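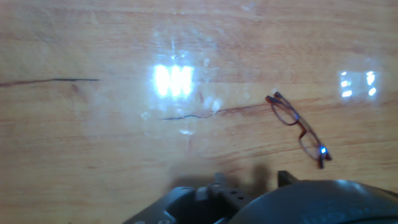

A pair of glasses on the handling bench, with the arm's gripper at the near side.

Those of you who come in through the front office may not have seen the new bench at the back of the Jarkska returns floor, so this item is for you. The arm has been running there since July. The supplier, Nonon, calls it a "handling assistant." The people who work next to it mostly call it the arm.

Its job is to pick up returned eyeglasses, turn them for inspection and put them in a tray. Until this summer that was done by hand, by whoever was on the sorting shift, and it was not a job anyone complained about much. You sat down to do it, for one thing. You could talk. The jobs that people do complain about, such as hauling the mail cages up from the dock and arguing with the label printer, are still ours.

The sales sheet promised 900 pairs a shift. On a good shift in our building the arm gets through 200, and somebody has to stand near it the whole time. Thin frames are the trouble. A narrow pair lying flat on a shiny table doesn't offer much to grab, and clear lenses are mostly a picture of whatever is underneath them. Add the overhead lights bouncing off the finish and it is fair to ask how well any camera would do. We asked for a matte surface at the planning meeting. We were told the table was fine and that the software would learn.

Maybe it will. The Bangera site has had the same setup longer than we have, and their shop reps say it got better after the first few months. They also say the sorting team there went from 14 people to a number they would like to talk about in person. Management's line is that those people were "moved to higher-value tasks." We have asked what the tasks are and what they pay, and we're still waiting for that in writing.

What has changed here so far is smaller but worth putting down. Sorting used to be shared around the shift, and it gave people with bad backs or bad knees somewhere to be for a couple of hours. Now one person is assigned to the arm and everyone else is on their feet. The minder's job is to watch, reset and fix the pairs it leaves crooked. Some people like it. Others say it's the most tired they have ever been from doing so little, and their eyes hurt by the end. There is no extra pay for it and no training beyond a 70-minute session, part of which was a video.

There is also the question of breaks. The arm doesn't take them, and on two occasions the minder was asked to "just stay until it finishes the tray." Please don't. Your break is your break, and a half-full tray will still be there at a quarter past.

A second arm is planned for the Clovinia line. Before it goes in we want three things agreed: rotation of the minder's job, seated work kept for people who need it, and a look at the real numbers from the first one. If you have minded the arm, write down how your shift went, including the boring parts, and drop it in the box by the time clock.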